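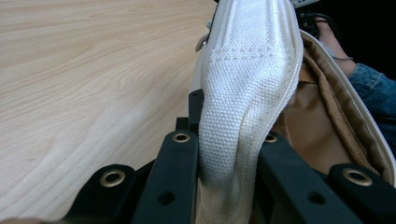
How long should the starter rest before I bake with it for the first time?

Give it a full 3 days at room temperature after you add water, then one more feeding on the morning you plan to bake. The dried culture in your Balside kit wakes up slowly at first and then all at once, so the wait pays off!

Section 4: Waking Up Your Balside Sourdough Starter

Welcome to the fun part. By now you have unpacked the kit (Section 2) and washed and dried the jar (Section 3). Everything from here on happens in that jar, and most of the work is done by the yeast while you get on with your day.

You will need:
The Balside jar and lid
The packet of dried starter, 26 g
Unbleached bread flour or whole wheat flour
Plain water, not softened
A kitchen scale that reads in grams
A spoon or small spatula

Day one

1. Set the scale to grams, place the empty jar on it, and press zero.

2. Tip in the whole packet of dried starter. Tap the corners, as the last few flakes like to hide there.

3. Add 90 g of lukewarm water and stir until the flakes go soft. A few small lumps are fine.

4. Add 47 g of flour and stir again until you see no dry patches. The mix will look like thick pancake batter (whole wheat comes out a little stiffer, and smells wonderful).

5. Rest the lid on top and leave the clamp open.

CAUTION: Never clamp the lid shut on an active starter. Gas builds up as it ferments, and a sealed glass jar can crack.

6. Mark the level of the mix on the outside of the jar with a strip of tape or the rubber band from the kit. Write the day and the feeding number on the label card.

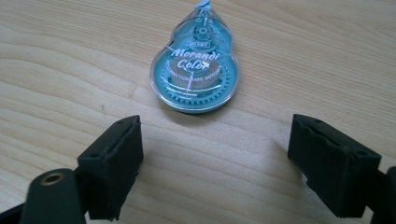
Keep the label card near the jar and fill it in at every feeding. A good entry is short: flour used, how high the mix rose, how it smelled. After a couple of weeks you will have a lovely little record of how your own kitchen behaves, and it makes the troubleshooting chart in Section 7 much easier to use.

Days two and three

7. Stir once in the morning. Look for small bubbles on the sides. If there are none yet, leave it alone and check again in the evening.

8. Spoon out half of the mix. You can throw it away or save it for the crackers in Section 9 (do try the crackers!).

9. Feed what is left with equal weights of flour and water, stir well, scrape down the sides, and move the marker to the new level.

10. Repeat steps 7 to 9 on the third day.

NOTE: Many starters bubble hard on the second day and then go quiet. Keep feeding on schedule. The quiet spell normally passes by itself.

NOTE: In January, or in any cool kitchen, the mix may need an extra day or two. A spot on top of the refrigerator is often a bit warmer than the counter.

CAUTION: Pink or orange streaks, or any fuzzy growth, mean the batch has spoiled. Throw all of it out, wash the jar in hot soapy water, and start over with a new packet.

Is it ready?

11. Feed the starter in the morning and watch the marker. A ready starter doubles in height within a few hours and has a domed top full of bubbles.

12. Use it while the top is still domed. Go to Section 5 for your first loaf, or to Section 6 if you want to store the starter in the refrigerator.

Guide text last revised 6 Mar 2019.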